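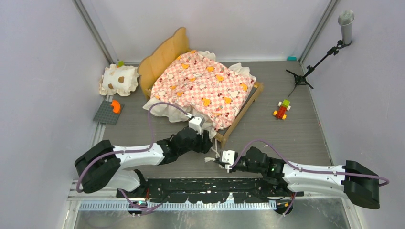

**家事ロボット、ベッドメイクの修業はまだ人形サイズ**

【ラルベルグ、2026/1/10】家庭用ロボットの開発を手がけるネスタンス(Nestance)は、2本腕のロボットによるベッドメイクの試験状況を報道関係者に説明した。同社が昨年8月に掲げた目標は「朝、人が出かけたあとに寝室が整っている家」。現在の試験で使われているのは、おもちゃサイズのベッドである。人が出かけたあとの寝室までは、縮尺の面でもまだ距離がある。

課題の内容は、ベッドに掛かったキルトのしわを伸ばし、頭側と足側をそろえ、枕を戻すというもの。人間の子どもなら、やりたくないと言い出すまでの時間のほうが長くかかる作業だ。ロボットは文句を言わないかわりに、どこから手をつけるかで長く悩む。

同社によると、直近の試験400回のうち、あらかじめ決めた基準どおりに整ったのは80回だった。5回に1回の計算になる。週に一度か二度はきれいな寝床で眠れると考えれば、独り暮らしの記者の実績と大差ない。ただし記者には開発費がかかっていない。

開発責任者のロク・スタン氏は、布の難しさをこう説明する。
「箱なら、つかんだあとも箱の形をしています。布はつかんだ瞬間に別の形になる。端だと思って引いたところが折り目の途中だった、ということが普通に起きます」

特に手を焼いているのがアヒルやガチョウ、赤い果物の絵が入った格子柄のキルトだという。無地の布であれば、陰影の変化からしわの位置をかなり推定できる。にぎやかな柄の上では、折れた布の影と鳥の輪郭とが紛らわしい。加えて下からは白いフリルがのぞいており、こちらは最初からひだが寄っている。伸ばすべきしわと、伸ばしてはいけないひだの区別は、機械に教える前にまず社内で意見をまとめる必要があったそうだ。

評価を担当するシャイマ・ブアッザ氏の手元には、失敗の分類表がある。最も多いのは「キルトを動かしたが、よくなっていない」。次が「一方を整え、反対側を乱した」。「長い静止」という項目もあり、これはロボットが布に触れる前に制限時間を使い切った場合に記入する。
「家でも同じ表をつけてみたことがあります。家族に見つかって、やめました」とブアッザ氏は話す。

小さなベッドを使うのは、腕の届く範囲に全体が収まり、失敗してもやり直しが早いためだ。乱しては直し、直しては乱す作業を一日中続けるには都合がよい。なお、乱すほうの工程は今も人間が受け持っている。自動化の予定を尋ねると、スタン氏は「そちらは人間のほうがずっと速い」と答えた。

**店舗の現場はやや先行**

家庭よりも条件をそろえやすい店舗では、いくらか話が進んでいる。倉庫機器のステルナンス(Sternance)は、寝具店の裏方でタオルと枕カバーをたたむ装置を試験導入中だ。対象は決まった寸法の2種類に限られ、布は店員が広げて台に置く。たたまれたものを棚に運ぶのも店員である。装置の受け持ちは、その間の部分ということになる。

導入先で売り場を預かるエリンボルグ・オーヴァゴー氏の評価は、意外に悪くない。「昼の混む時間でも、これだけは手を止めませんから。新しい人に機械の扱いを教えるのと、たたみ方を教えるのとでは、今のところ同じくらい手間がかかりますけど」。店では装置に名前をつけようという話も出たが、候補がどれも辞めた従業員の名前だったため見送られた。

家事の自動化を追ってきた技術評論家のジェジェー・チョンカ氏は、両社の発表を冷静に受け止める。
「食器を洗う機械も洗濯をする機械も、とうの昔に家にあります。どちらも、出し入れは人に任せることで成功した。残っているのは、その任された部分です。つまり、いちばん面倒なところですね」
同氏は、固い物を所定の位置に置くような作業なら家庭でも実用に近いとみる一方、布団、衣類、ビニール袋が関わる仕事には当分期待しないよう勧めている。一般的な家庭から布団と衣類とビニール袋を除くと何が残るのかについては、明言を避けた。

ネスタンスは今後、柄の異なる掛け布と枕の組み合わせを増やし、基準を満たす割合を上げたい考えだ。人間用のベッドに移る時期は未定で、価格も決まっていない。スタン氏に自宅の寝室について聞くと、今朝は時間がなく、そのままにして出てきたとのことだった。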